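## 4. What the Reading Logs Told Me

I should say up front that I came into this part of the study with a bias. I've kept a reading log of my own since graduate school, and I wanted the logs to matter. So when Tsehay Jemal and I sat down to code them, we agreed that she would read every entry first and I would only see her codes after I'd written mine. It slowed us down quite a bit (she's much faster than I am), but I trust the result more for it.

Seventeen managers took part, all of them at Jorach, and all of them leading a team for the first time. Each one picked a book a month outside their own line of work and wrote a short entry whenever they felt like it. We set no minimum length. Some people wrote two lines about a biography and went back to their day, and one man wrote 13 pages on the history of salt. I loved those pages, though I had a hard time coding them.

### 4.1 Reading and asking

The clearest pattern was in the questions. Managers who kept the log going past November began to put more questions to their teams in the weekly meetings, and the questions got longer and more open. Early on we mostly heard "Is it done?" and "Who has this?" Later we heard things like "What would you try if I weren't in the room?" — a line one manager told me she'd lifted from a novel, though she couldn't remember which one.

I don't want to push this too far. The meetings were recorded with everybody's knowledge, and people do behave better when there's a microphone on the table. Tsehay thinks that effect wore off by the third week. I'm less sure, and we never settled it.

### 4.2 Who stopped, and why

Four of the managers gave up on the log. I called each of them, and I expected to hear that they'd run out of time. Only one said so. The other three told me, in different ways, that they felt silly writing about a book when their team was behind. One of them put it this way: "I didn't want anyone walking in and seeing me with my feet up." I've thought about that remark a lot. He had the door closed, and he'd been told by his own boss that the hour was his.

That's where I started to disagree with Ferdinand Reisinger, our third coder, who reads these dropouts as a simple matter of habit. His view is that people who read at home will read at work and the rest won't, whatever you offer them. But two of the three who felt silly were big readers at home! What they lacked was any sense that reading counted as part of the job, and no amount of habit would have handed them that.

### 4.3 Picking books from far away

We asked for books outside the manager's own field, and people took that more or less seriously. Sebastian, the online shelf we used for lending, let them sort by subject, and most went straight to history and stayed there. A smaller group wandered. They'd read on beekeeping one month and household machines the next, and their entries tended to borrow from one subject to think about another. One long entry on home robots ended up being about delegation, and how hard it is to hand over a chore you've always done your own way.
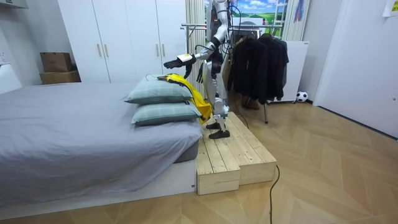 **Figure 1.** Humanoid robot at the bedside, one hand reaching over the pillows.

### 4.4 Talking it over

The last thing I looked at was whether people discussed their reading with anybody. We'd planned pair talks of 60 minutes, once a month, and I'll admit the plan was too neat. Most pairs met when they could and stopped when they were hungry. Still, the managers who met even a few times wrote differently afterward. They argued with the author more, and they went back to change earlier entries, which the log allowed and which we'd almost switched off before the start.

I can't say from these data that talking caused the change. People who like to argue may simply be more willing to show up for a talk. A second round with assigned pairs would help here, and Tsehay has already drafted the consent forms for it.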